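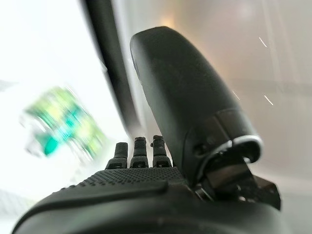

Black hand with a dotted grip surface

Weltine phone: battery dropping fast after the September update
Phones and Tablets > Weltine > Battery and charging

lockyer_n
Updated my Weltine on the first night it was offered. Before that I'd go to bed with 48 percent left on a normal day. Now it's at 7 percent by dinner and I haven't changed how I use it. Battery screen says "System" is the top item, which tells me nothing. Same apps, same brightness, same carrier. Anyone else?

prairiedog_tx
Same here. Mine gets warm in my pocket too. I gave it a few days like everybody says you should and it didn't settle down.

TomasK
It's indexing. After a big update the phone goes through all your photos and files again. Leave it on the charger overnight with wifi on and it sorts itself out. People post this same thread after every update.

prairiedog_tx
I just said I gave it a few days. It's been on the charger every night with wifi.

TomasK
How many photos do you have? If it's a lot, a few days isn't long enough.

prairiedog_tx
Hardly any. I move them to the laptop.

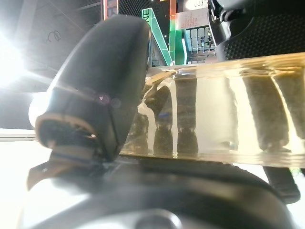

Does turning off the always-on display make a difference?
A small one. I got maybe an extra hour out of it, so the screen isn't the main drain.

lockyer_n
Tried that last night and got nothing I'd notice. I also turned off location for everything except maps. Still 100 percent at 8 in the morning and almost dead by dinner.

wrenfield
Look at your mobile network settings. The update switched mine back to 5G preferred, and where I live the 5G signal is one bar on a good day. The phone keeps hunting for it. I set it back to LTE and standby drain went way down. On mine it's under Connections, then Mobile networks, then Network mode.

lesia.nech
Seconding wrenfield. I fixed two phones this way, mine and my mother's. Both are on Prarkska mobile and both had been changed by the update without asking. – Lesia

TomasK
The update doesn't change network mode. I've got the same phone and mine stayed on what I had.

lesia.nech
Then yours stayed. Mine didn't. I know what it was set to because I set it when I bought it.

wrenfield
Could depend on carrier. Prarkska pushes its own settings file after an update and I think that's what overwrites it. Are you on Prarkska, Tomas?

TomasK
No, bought unlocked and I use a different carrier. OK, that might explain it. I still think indexing is part of it for most people.

lockyer_n
I'm on Prarkska. Mine was set to 5G preferred. I honestly don't remember what it was before. Switched to LTE, will report back.

gadgetshed
Get the battery tested before you spend a week on settings. These phones are getting old and the updates get blamed for a lot of worn-out batteries. I took mine to the repair counter at Blackwood and they ran the test while I waited. Mine was well below where it should be. New battery, no more problem.

prairiedog_tx
A battery doesn't wear out overnight, though. Mine was fine the day before I installed this.

gadgetshed
It can look that way. An old battery copes until the phone asks more of it, then it drops off quick. I'm only saying test it. It rules something out.
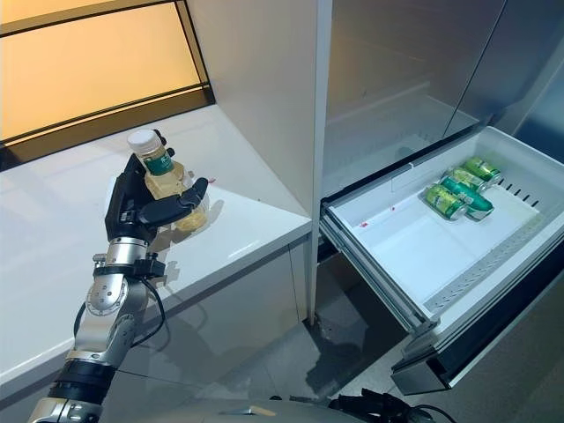 Will a factory reset fix the drain?
It fixed mine for two days and then the drain came back, so I wouldn't start there. Clear the cache partition first, that leaves your data alone.

harlow77
How do you clear the cache on this one? The button combo I know from my old phone does nothing.

wrenfield
Power off, plug it into a computer with the cable, then hold volume up and power together. It won't open the recovery menu unless it's plugged in. Use the volume keys to move down to "wipe cache partition" and be careful, because the line right next to it is the full reset.

harlow77
Got it, thanks. The cable was what I was missing.

lockyer_n
Reporting back. On LTE since my last post and I ended today with 48 percent, so I'm where I used to be. I also took off the Trestumness weather widget at the same time, so I can't say for sure which one did it.

TomasK
Put the widget back and see. Change one thing at a time or it doesn't help anybody else.

lockyer_n
Fair. Widget is back on as of tonight. LTE stays.

prairiedog_tx
LTE did nothing for me – still warm, still dead by evening. I'll get the battery tested this week. Does Blackwood charge for it?

gadgetshed
They didn't charge me. Call first, the one near me only does it in the mornings.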